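The Hour in the Middle of the Day
3 Jun 2020

I came to Flutusstead when I was already past thirty, with a job contract, two suitcases and English that I had learned mostly from manuals. Many things were easier than I had feared. The thing I did not understand, and I can say I still do not fully understand it, was lunch.

On my first day at Cudwood I was shown the copier, the fire exit and the place where the coats go. At noon I stood up and waited for the others to stand up also. They did not. A woman across from me took a sandwich from her drawer and ate it with her left hand, and with the right hand she continued to type. I sat down again. I thought perhaps there was an important delivery that day and I should not disturb. But the next day it was the same, and in the second week I bought sandwiches too.

In Esberg, where I grew up, the shops closed at noon. The school sent us home, and my father came from the sawmill with dust in his eyebrows, and there was soup. I do not want to paint it too beautiful. The soup was often thin, my father was often in a bad mood, and it was my mother who had to interrupt her own work to cook it. But for one hour the day had a middle. You could say about anything that happened that it was before lunch or after lunch, and this made the day easier to hold in your head.

My opinion, which I want to defend in this essay, is that the lunch hour is worth having back. I mean a real hour, the same for everybody in the workplace, with the work put away. I know it sounds old-fashioned. I also know there are people who like things the way they are, and I will try to be fair to them.
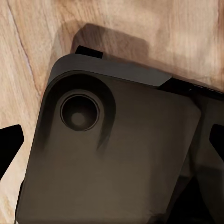 The first argument I hear against the long lunch is that it makes the day longer. If you stop for one hour, you go home one hour later, and parents of small children do not want to go home later. This is a serious argument. I had small children myself and I remember how I looked at the clock. But I kept a notebook for a few weeks when I was at Cudwood, for my own curiosity, and what I saw was that I did not go home earlier because of the sandwich. I went home when I was finished, and I was finished late, for the reason that between two and four I was reading the same line again and again.

Of course, one notebook by one tired man proves nothing for anybody else. I only say that the hour I saved at noon was not waiting for me at the end of the day. It went somewhere, and I never found out where.

The second argument is that grown people should decide for themselves. Here I have more difficulty, as I agree with it in almost every other matter. But eating is a strange thing. If everybody may choose freely when to stop, then each person who stops is the only one who stops, and he feels the eyes on his back. It may be that there are no eyes. He feels them anyway. When the whole building stops at the same time, you do not need courage to eat a plate of rice. I think some freedoms work better when we have them all together, in the same way that a public holiday is worth more than a free day in the middle of the week when all your friends are working.

There was a time at Cudwood when they tried something. The company had 424 employees then, and one manager from upstairs had the idea to close the phones from noon to one o'clock, for the month of March only, as a test. In the first days people did not know what to do with themselves. They walked to the parking lot and came back. Then somebody brought a pot of beans, and somebody else brought bowls, and by the third week there was a long table where people from the warehouse were sitting with people from billing. I learned there that the man I had emailed every day for two years was named after a river, and that he was afraid of geese. In April the phones were open again. I believe some customer had complained. There was no announcement, the beans simply stopped.

I think of this often, and it makes me a little angry, though I did not say anything at the time. I was a foreigner and I wanted to keep my job. Also, to be truthful, I had a lot to do.

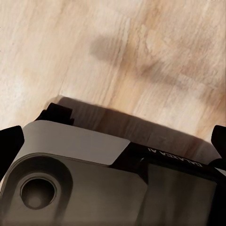

Uthai Siriwan read an early version of these pages and did not agree with me. The long table is nice for people who enjoy talking, came the answer, but for a shy person it is one more hour of work, and the worst one, with no task to hide behind. At least at the desk you can put your eyes on the screen and chew in peace. Who made the rule that rest must have company? And then, a little lower on the paper: you are homesick, and you want the whole town to close its shops for it.

I have thought about this more than I have thought about any of the other objections. The last remark is probably correct. I am homesick, and I have been for so long that I do not notice it anymore, like the noise of a refrigerator. But a person can be homesick and still be right.

About the shy people, I want to change what I wrote first. I had written that everybody should eat together, and I take it back. What I ask is that everybody should stop together. After that, one can sit at the long table, another can go to the river with a book, and a third can sleep in the car with the seat down, as I have done myself many times. A shared pause does not have to be a shared conversation. In Esberg my uncle ate alone in the shed every noon of his life and the family thought nothing of it. He was at lunch, we were at lunch, the door was between us, and it was fine.

Then there is the question of what we eat, and here I must be careful not to preach. I have nothing against leftovers. Yesterday's stew is better than today's, and a piece of bread made warm again is one of the cheap pleasures of life. I have nothing against the sandwich either. What I do not like is food that was chosen only for the reason that it can be eaten with one hand. There is a whole shelf of it at the Hemmin store on the corner of my street: bars, wraps, small tubs with a lid where the fork is folded inside. Some of it tastes good. But if you look at the shelf as a whole, it tells you what kind of eater they have in mind. He is standing or he is driving, and his other hand is needed for something.

Since March many of us have been working at home, and I had a hope about this. I thought, now the kitchen is ten steps away, now people will sit down properly. I asked my former colleagues on the telephone. Most of them told me that they eat at the computer the same as before, only now the computer stands on the kitchen table, so in the end the desk came to the lunch and not the opposite. One had a calendar so full of calls that she ate a banana with her microphone switched off. My daughter, who lives in another state, has 32 minutes between two of her meetings and she is considered lucky by her team.

I do not blame any of them. When I telephoned to her at noon on purpose, to make her stop, I was disturbing the only quiet time she had.
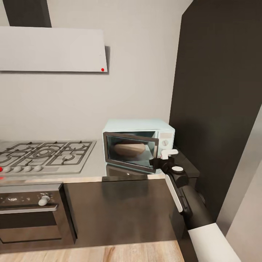
What I would ask for

I am not a politician and I do not know how to write a law. But if I were asked, I would begin with a small thing. No meetings from noon to one. It costs nothing, and it can be tried by any office that wants to. It needs only that the person with the highest position obeys it first, and is seen to obey it. If the director sends a message at half past twelve, then the rule is dead, even if the message is polite and says there is no hurry.

The next thing is a place. Some companies spend a lot of money on a lobby where visitors sit for five minutes, and then the room for eating is next to the boiler and has no window. I would like to see the two rooms exchanged for one year. In Flutusstead, which is a town of some 3,000 people, there are also very few benches between the offices and the river. If you want to eat outside you must eat on a wall. I have written to the town about the benches and I received a kind letter back, which thanked me for my interest.

And for the ones who work alone at home, as I mostly do now, I can only tell what I do. At noon I close the computer and I put it in the next room, on a chair, with the door shut. I lay a place for myself with a plate, a knife and a glass of water. In the beginning I felt ridiculous, a man of my age playing restaurant. On the days when I am in a hurry I do not want to do it at all, and sometimes I skip it, and then I notice in the evening that I cannot remember one single thing from the day.

A word about the hurry

Many readers will say they have no choice, and for many this is true. A nurse cannot leave at noon because a bell has rung, and a bus driver cannot either. I do not forget them. When I worked one winter at a loading dock, before the office job, we had a break of whatever length the next truck decided. But I notice that the people with the hardest jobs are usually the ones who defend their break with the most force. The driver who is promised his half hour will take it, and he will tell you about it if you try to shorten it. It is in the offices, where nothing would burn or fall down, that we gave our hour away, and we were not even asked for it.

I still have the bowl from the time of the beans. It belonged to somebody in billing, and I should have brought it back long ago. If the owner reads this, please come to get it, any day, at noon.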